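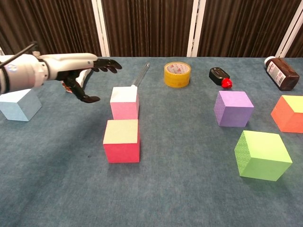
The arm and hand at the tabletop workspace, with foam cubes, a roll of yellow packing tape and two bottles.

Zumix Releases Updated Grasp Planning Software to Partner Laboratories

Feb 20, 2025

The Manipulation Software Group at Zumix has released version 4 of Loletti, its grasp planning package for arms fitted with multi-fingered hands. The release is available now to all laboratories in the partner program. Sites running version 3 will continue to receive fixes until the end of July, after which support for that version will end.

The main change concerns the way the planner chooses among possible grasps when several objects share a work surface. Earlier versions ranked each grasp by the expected quality of contact between the fingers and the object, and checked for collisions only after a grasp had been selected. When the check failed, the planner returned to its list and tried the next entry. On a crowded table this could lead to long pauses before the arm began to move.

Version 4 considers the path of the whole hand from the start. Each candidate grasp is scored together with the approach that leads to it, including the position of the thumb, which on most of the supported hands hangs well below the palm while the fingers are extended. Members of the group identified the thumb as the most frequent cause of unplanned contact with neighboring objects during testing of version 3.

"We had been treating the hand as a closed shape until the last part of the motion," said Ayane Chiba, who leads the group. "That was acceptable with a two-finger gripper. With five fingers it caused the planner to accept approaches that it should have turned down."

The release was evaluated on a fixed set of 900 recorded table layouts. The layouts combine foam cubes in several colors with household and packing items, among them bottles lying on their sides, tape rolls and clear tubes. Version 3 produced a usable plan on the first attempt in 501 of the layouts. Version 4 did so in 806. Results by object type are given in the release notes, together with the settings used for each run.

Transparent objects remain the weakest category. Depth readings through clear plastic are often missing or are taken from the surface behind it, and the perception module may report a tube as two separate pieces or fail to report it at all. Version 4 now marks areas of uncertain depth and keeps the hand away from them unless the operator has named the object in that area as the target. Partner laboratories should be aware that this setting is on by default and that it will reduce the number of grasps offered near clear items.

The perception module has also been revised in its treatment of color. Cubes whose top and side faces appear as different shades under overhead light were at times divided into two objects. The new module combines color with surface edges before deciding where one object ends and another begins. Laboratories that trained their own color models for version 3 may keep them, but the models must be converted with the tool supplied in the package.

Changes to the control interface are limited. Commands for arm motion are the same as before. Commands for the hand now require a time limit, and any hand command sent without one will be refused and entered in the log. Scripts written for version 3 should be reviewed for this before they are run on equipment. The Arai simulator, which is included with Loletti, applies the same rule and may be used to check scripts in advance.

Recordings made with the Drundex logging tool can be opened in version 4 without conversion. The viewer now shows the planned path and the measured joint positions on a single timeline, and the operator may step through a recording one planning cycle at a time. Rejected grasps are listed with the reason for rejection, a feature requested by several partner sites during the last review.

A training session for operators will be held online and will last 60 minutes. It will cover installation, conversion of color models and the new hand command format. Each partner laboratory may register two people. Registration is handled through the partner portal, where the session recording will also be posted.

Questions about installation should be sent to the software support desk. Reports of planning faults should include the Drundex recording, the version number shown in the viewer and a copy of the configuration file.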